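Drilano bench kit, two-arm version: my pre-purchase safety walkthrough
Posted 16 March 2024 by Ha-rang Jang

We've been looking at the Drilano kit for the wiring harness bench at Grasside, and before I sign off on anything I like to go through it with my own checklist. It's the same list I use for any small arm that's going to share a table with people, so bits of it will look fussy for a kit this size. Comments are mine. Aníbal Nogueira went over the electrical items with me and disagreed on one of them, which I've noted.

Ratings are OK, FIX (before we'd run it) and WATCH (fine for now, check again).

1. Emergency stop within reach of every standing position
OK. One at each end of the table, and I could slap either of them without leaning over. Both cut the arms and the grippers hold their grip, which I was really happy to see because the last kit we trialled just let go of everything!

2. Arm bases bolted, no rocking
OK. Gave both a decent shove. If you're putting this on your own table instead of theirs, check the thickness of your top first, the bolts supplied are on the short side.

3. Speed limit in shared mode
OK. Factory setting is 175 mm per second and it's behind a password. I'd leave it there. Aníbal would like it a bit quicker and we can have that argument in September.

4. Gripper fingers, pinch points
WATCH. The parallel fingers come together with enough force to hurt, though not enough to do real damage at the default setting (yes, I used my own finger, no, I don't recommend it). I'd want a sticker near the fingers and a line in the induction sheet. Our new starters always go in to straighten a part by hand.

5. Grip on small metal parts
OK. This is what we're buying it for, so I spent most of the morning on it. Harness connectors are awkward little things, with leads going every which way and a ring terminal or plug swinging off the end.
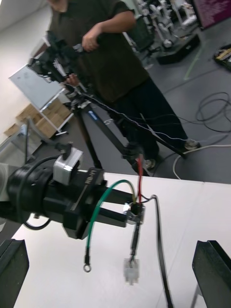
Right arm holding a connector with its leads hanging free, item 5.

I asked for 500 picks on the connector and got them done over lunch with 3 drops, all of them on parts I'd placed crooked on purpose. Good enough for me. The fingers grab the metal body and leave the grommet alone, so have a look at where your own parts can take a squeeze before you write any positions.

6. Loose leads catching on the arm
FIX. My biggest gripe, and it's a setup thing more than a fault with the kit. A long lead can hook over a finger or get under the wrist when the arm turns. You need a move in the program that lifts straight up and pauses before it swings across. Drilano's sample program doesn't have one. I added it in ten minutes, but it should be in there from the start.

7. Arm's own cabling
WATCH. There needs to be enough slack at the wrist for a full turn, and that slack makes a loop that can sag. Run the arm through its whole range by hand, power off, and watch the loop the entire time. The Skarkham cable clips that come with the service pack are worth having. The ones in the base kit are rubbish, sorry.

8. Floor around the table
FIX. Cables on the floor where people walk are my pet hate. Cover or tape down anything that crosses a walkway, and coil the spare well back from the feet. Mark your line on the floor and keep tripods and carts off the wrong side of it too, they creep in over a week.

9. Tabletop
OK. A light-coloured top makes it easy to spot a dropped terminal. Wipe it down each shift.

10. Power supply and earthing
OK from me, WATCH from Aníbal. He measured everything and was satisfied with the numbers, but doesn't like the supply sitting directly on the floor. The case reached 38 degrees after a couple of hours. I'd put it on a bracket and move on.

11. Paperwork
WATCH. The risk assessment template is decent. The maintenance schedule is two lines long. Ahn, who'd be doing the servicing for us, said they'd send their own version and I've asked for that before we pay a deposit.

Where I've landed: two fixes, both cheap, both ours to do. I'd be comfortable having it on the bench once 6 and 8 are closed out and the sticker from item 4 is on. If you've run the Drilano kit with longer harnesses than ours, leave me a comment, I'd love to know how you handled the leads.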